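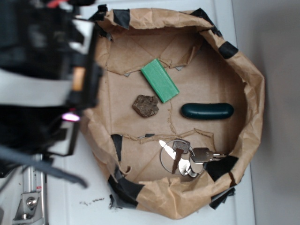 Figure 3. Crumpled kraft paper shaped into a round bin, with the folds held by black tape.

4.2 Second uses of brown paper in the home

The mailed survey asked households in Jarnbridge and Dirach what they do with brown paper once it has done its first job. We sent the form to 2235 addresses and received 725 usable replies. From these, 100 households agreed to a longer interview, carried out by Hậu Cao and Widad Sfeir in September, mostly at the kitchen table. The results below draw on both sources, and where the two disagree we say so.

Most replies described some form of storage as the first step. Grocery bags were folded flat and kept in a drawer, between the refrigerator and the wall, or inside another bag. Packing paper from parcels was kept less often. Several people told us that it "takes over the closet" because it will not stay folded, and that they throw it out at the first cleaning. Bags have handles and a bottom, and people see them as objects. Loose packing paper was more often spoken of as waste from the start, even by those who went on to use it.

Second uses fell into a few broad groups. Carrying and sorting came first: bags went back to the store, held recycling, or were used to take shoes to the repair shop. Covering was next, which included lining shelves, protecting a table during painting, and wrapping schoolbooks. A smaller group had to do with holding small items in one place. Respondents rolled down the rim of a bag to make it stand open, or bunched up a sheet of paper and taped it into a low container, as in Figure 3. Such containers were used for yarn, seed packets, potatoes and children's building blocks. Few people had a name for them. One woman in Dirach called hers "the nest," and her neighbors used the same word.

Tape matters more than we had expected when we wrote the form. A folded rim without tape was said to slump after a few days of handling. Once tape has been added, though, the paper is harder to recycle, and many respondents did not know whether their hauler would accept it. The two towns differ on this point. Jarnbridge asks residents to cut taped parts away, while the Dirach leaflet does not mention tape at all. Respondents in Dirach were more likely to put a taped container in the trash, and they gave the missing rule as their reason when asked.

Open bags raised a different set of questions. An open bag on a table or counter (Figure 4) was the most common answer when we asked where paper was kept during use. People liked that they could drop things in without looking. They disliked that the sides fold inward as the bag softens, so that the opening gets smaller over time. Some cut the bag down to half its height. Others put one bag inside another, which made the walls stiffer but used up two bags.

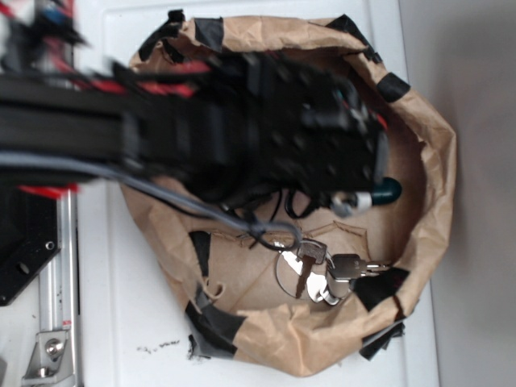

Figure 4. Brown paper bag standing open on a white tabletop.

How long a bag stayed in use depended mainly on what went into it. Bags for dry goods were kept for months in many homes. Bags for kitchen scraps were used once. Respondents who had grown up in homes where paper was saved reported more second uses than those who had not, but this difference was weaker in the interviews than in the survey. Sang Dương and Khang Mạc, who coded the interview notes separately, both found that people tended to forget small uses until they walked past the object itself. We therefore treat the survey figures for containers as low.

Store policy also played a part. The Ajayi markets in Jarnbridge began charging for bags two years before our survey, and shoppers there described saving them with more care. Sarkia, the main grocer in Dirach, still gave them away. Some Dirach respondents said that they had more bags than they could use and would have welcomed a charge.

Angus Pringle's earlier household study in the same county, which began in 2000, did not ask about packing paper, so no comparison over time can be made for that material. For bags, the order of the main uses is the same in both studies, apart from book covers, which have dropped from second place to near the bottom.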